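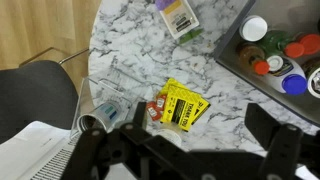
Havbridge notebook, October. Clomus against Donnelly on the marble table

Started 9:20 am. Joana Torres on the pendant and the e-stop, me on the laptop. Balakrishnan Krishnan joined after lunch for the jug.

Purpose of today: same arm, same gripper, same fingers, two gripper controllers. Donnelly is what we have been running since winter. It closes to a commanded width and holds there. Clomus closes at a commanded speed until the motor current passes a threshold, then holds on current. The question is which one we keep for the household set. Secondary question is whether the wrist camera is enough by itself for picking the approach, or whether we still want the room camera in the loop.

Setup

Arm and mount unchanged. Gripper re-zeroed before the first run and again at lunch. Finger pads wiped with isopropyl. Wrist camera exposure locked, white balance locked. It had been on auto last time and the marble pulled the whole picture around whenever a dark finger came across it.

Controller swap is the grey connector plus a restart of the gripper node. Allow ten minutes for it, mostly waiting for Donnelly to home. Clomus homes faster but wants the fingers fully open when it gets power, and if they aren't it reports a zero offset error and stops. Did this to ourselves on the first swap. Open the fingers before pulling the connector. I have put that on the label on the controller case.

Settings used:
Donnelly: default closing speed, width target from the object sheet, 2 mm overtravel.
Clomus: closing speed 20 mm/s, current threshold at setting 7 for everything to begin with, then adjusted per object.
Arm speed the same for both, slow profile.
10 attempts per object per controller, object put back by hand to a slightly different pose every time.

Packets

Did the small flat things first while we were fresh. Yellow packets overlapping in the middle of the table, red condiment packets to the left of them. The overlap is the hard part. With Donnelly the width target for one packet and for the pair are close enough that it can't tell the difference, and we ended up lifting both more often than one. Clomus has the same problem and for the same reason, both controllers are blind to how many layers are between the fingers. This one belongs to the grasp planner. Noted and moved on.

Single packets, no overlap: Donnelly 7 of 10, Clomus 7 of 10. No difference worth writing down. The misses were different in kind though. Donnelly missed by closing above the packet when the height was a hair off. Clomus missed by touching the marble, reading that as contact, and stopping early. Joana suggested ignoring current for the first part of the close. Tried it by hand from the console and it helped, but it needs to go in properly before I count it.

The red packets squirm when they are squeezed, and I don't want to find the burst pressure on somebody's table. Left at low threshold, lifted only a few centimetres, put down again. Both controllers managed. Stopped there.

Wrist camera notes

Depth on the marble is better than I expected. The grey veins give it something to match on. Where it falls over is clear plastic. The clear container on the left came back mostly as holes, with the can lying on its side as a solid lump and no walls around it. Planner was quite happy to send a finger through where the wall should be. Joana stopped it. Added a keep-out box around the container by hand and left it in for the rest of the day.

The fingers take up a fair bit of the lower part of the picture at the scan pose. The white round thing on the marble was half behind the left finger and didn't get segmented until we moved the arm. Options are a scan pose further back, or two scan poses. Two poses costs time on every pick. I would try further back first, and the bottle tray in the far corner ought to survive the loss of resolution, the caps are good bright colours.

Also the laptop was too close. My fault. It should be on the side bench and I will move it.

Room camera

Rearranged the table at 11:40 with the shoebox in. Navy blue box, open, filled with a mix: bottles, bowls, small stuff. The point of the box is that the fingers have to go down between things and can't open as wide as they like. On the open marble we had been letting both controllers open fully before the approach and that hides a lot.

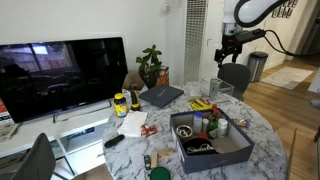

Shoebox layout from the room camera, gripper over the back edge of the table.

Opening width matters far more in the box than which controller does the closing. With the fingers fully open, they hit a neighbour or the cardboard on the way down. With Donnelly it is easy to command a partial opening, it is just another width. Clomus in the version we have only knows open and close, so partial opening means a timed open, and a timed open drifts as the gripper warms up. Workable for a day, no good for anything longer. I have written to them asking whether width targets are planned.

Green bottle with the red cap: the tallest thing in the box, so easy to get at, both controllers fine by the neck.

White bottle with the blue cap: Donnelly fine. Clomus rotated it slightly in the fingers on closing, one finger lands first and pushes before the other gets there. Slower closing reduces this. Dropped from 20 mm/s to 10 mm/s for anything standing upright and left it there.

Metal bowl at the back-left corner: rim grasp. Donnelly slipped until I added overtravel. Clomus held first time and kept holding. This is the clearest point in its favour all morning. A thin rim is exactly where a width target is hard to get right and a current threshold is easy.

Black bowl with the chain thing in it: did not attempt. Chain snags. Balakrishnan wants it as a separate test with its own sheet.

Wooden blocks and toy car at the near edge: no trouble with either. We should drop the blocks from the comparison, they don't separate anything from anything. The car is marginally more interesting when it is approached end-on.

Room camera is useful for one job, checking the upper part of the arm against the chairs and the TV. The wrist camera has no idea about those. For choosing grasps it added very little. It sees the side of the shoebox nicely and not much of the bottom of it. The TV screen also reflects the window, and the person detector fired on the reflection a couple of times and paused the arm. Masked the screen area. Joana says cover it with a cloth. Either will do.

Lunch, 12:50. Gripper re-zeroed after.

Jug

Balakrishnan brought the jug forward from next week's list as it is awkward in all the ways we care about: translucent, thin-walled, and heavy on one side with the handle. Grasp is at the rim, with the fingers over the wall. 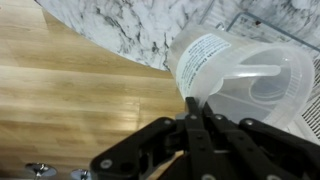

Rim grasp on the measuring jug, wrist camera view.

Wrist camera depth on the frosted plastic is patchy, but far better than on clear. The printed label and the moulded graduation marks give it some texture. The rim itself comes and goes. We fed the rim position in by hand for these runs so that we were testing the controllers and leaving perception out of it.

Donnelly: the wall flexes, so the commanded width is reached, the controller is satisfied, and the jug can still swing. 2 mm overtravel wasn't enough to stop it pivoting. More overtravel and the wall visibly dents. There is a usable setting in between, and it is narrow, and I would expect it to be different for every jug.

Clomus: setting 7 too strong, dents the wall. Came down until it stopped denting. Holds steadily there, and when the jug shifts in the fingers the controller takes up the slack by itself. Joana tapped the jug with a ruler during the hold and it stayed put. She tapped it with Donnelly as well and it swung.

Handle grasp is worth trying too, though the handle is not easy to reach when the mouth is away from the arm. Balakrishnan will sketch an approach.

Hollow fingers

The Hollow pads came in yesterday, the ribbed soft ones. Not fitted today, I didn't want to change two things at once. Held one against the jug rim by hand and it looks promising, the ribs give over the edge. They add thickness, so the partial opening trouble in the shoebox gets worse.

Where this leaves us

Clomus for rims and thin walls, Donnelly for clutter. Swapping controllers per object is silly outside of a test. If Clomus can take a width target for opening I would move over completely. If they say no, Balakrishnan thinks we can get most of the way with a current check wrapped around the Donnelly close, at the cost of a slower loop. He will look at the current readback rate before we decide.

To do
Current blanking for the first part of the Clomus close (me)
Further-back scan pose, recheck the bottle tray (me)
Keep-out boxes for clear plastic in the object sheet (Joana)
TV mask into the saved config, it is only in the running session now (Joana)
Readback rate on Donnelly (Balakrishnan)
Chain test sheet (Balakrishnan)
Fit Hollow pads, repeat the rim grasps only

Arm parked and powered down 4:35 pm. Clomus left connected, fingers open.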